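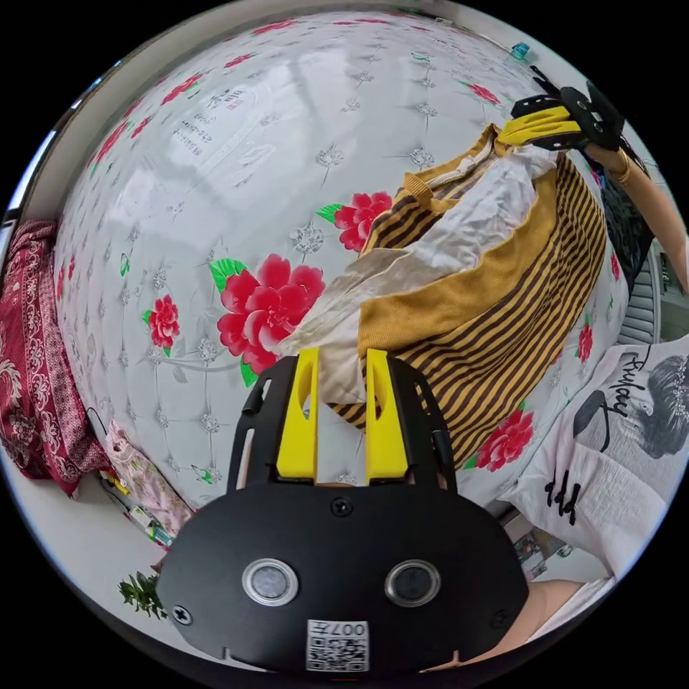 From: Jarmila Krajčí
To: Womasness knitters and menders list
Date: January 3, 2019
Subject: Re: lining a cardigan without losing the stretch

Hello all, and a happy new year to everybody, including the ones who only read and never write (I was one of you for years, so no scolding from me!).

Hajar El Fassi wrote:
> I finished the cardigan for my brother Wael before the holidays and he
> loves it but says it itches through his shirt. I would like to put a
> lining in. My aunt says never line a knit, it will pull and bag and
> look like a sack in a month. Is she right? I have some acetate lining
> left over from a skirt, also a cotton lawn. The cardigan is worsted
> wool, stockinette, set-in sleeves, ribbing at the hem and cuffs.
> Any advice welcome, I have not cut anything yet.

Hajar, your aunt is partly right, and I say that as someone who has made the sack. Mine was a gray jacket I knit for my husband the winter we moved to Cumville. I cut the lining exactly the size of the knitted pieces, sewed it down tight all the way around, and was terribly proud of it until he sat down in the car. The wool wanted to give and the lining did not, and something had to lose. It was the armhole seam.

What I do now is this. Block the cardigan first and let it dry completely, even if you blocked the pieces before seaming. Then lay it flat and trace each section onto paper, front, back and sleeve, and don't include the ribbing at all. The lining should stop just above the ribbing so the hem and cuffs can go on stretching the way you meant them to. Add your seam allowance, and then add a pleat down the center back, an inch deep or so. Baste the pleat closed at the neck and again at the bottom, and leave it free in between. That pleat is where Wael's shoulders will go when he reaches for something.

Sew it in by hand. I know, I know, but a machine stitch has no give and you will regret it. I use a loose catch stitch and I try it on somebody every little while as I go. At the bottom, turn the lining up and let it hang with a small fold over, like the hem of a bought coat.

As for fabric, of the two you have I would take the acetate. Lawn is lovely next to the skin but it grabs at shirt sleeves, and you end up wrestling your way in every morning. Do wash a scrap of the acetate first, and use a cool iron with a cloth over it. I melted a hole in a piece once with the phone in my other hand, and it was Eun-seong Joo on the phone, who will remember the language.

One more thought. If it is only the neck and upper back that itch, you could line just the yoke. Anas Naciri showed us a vest done that way at the August meeting and it took him four evenings, which includes one evening of ripping out. You would need far less fabric, and your aunt might even approve.

Do write back and tell us which way you went. And if anyone still has the old Draltov booklet on tailoring handknits, the thin one with 29 pages and the missing cover, it is mine and I would love it home again. I think I lent it out at the spring swap, but I may be blaming the wrong party entirely.

Warmly,
Jarmila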